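Keeping your licence and car papers in order at home

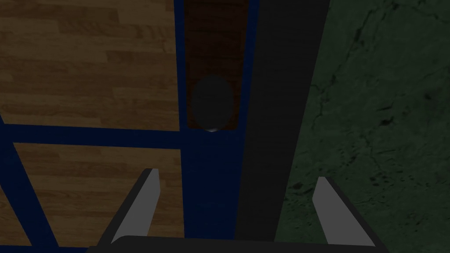

Wilma Munro wrote in to say that her licence had run out in April and she only found out at the hire desk, with two suitcases and a tired toddler. Could we please do a page on keeping the paperwork straight? Well, Wilma, we'd love to!

Start with one folder and keep it in the kitchen, where you'll see it, and put everything to do with driving in there – the insurance letter, the service book, the receipt for the tyres, even that scrappy note from the garage. Write the date your licence runs out on the front in thick pen.

Next, put a reminder on the calendar 28 days before, and another seven days before in case you ignore the first (I always do).

If your photo needs renewing, take it in the morning facing a window, against a plain pale wall, and take your glasses off if the form asks you to. Check the address as well. I moved house and went almost a year with the old one on my card, which was very silly of me.

Old letters with your licence number on them want shredding, or a good soak in a bucket until they turn to mush. The mush can go on the compost, by the way, though do pick out any plastic windows from the envelopes first.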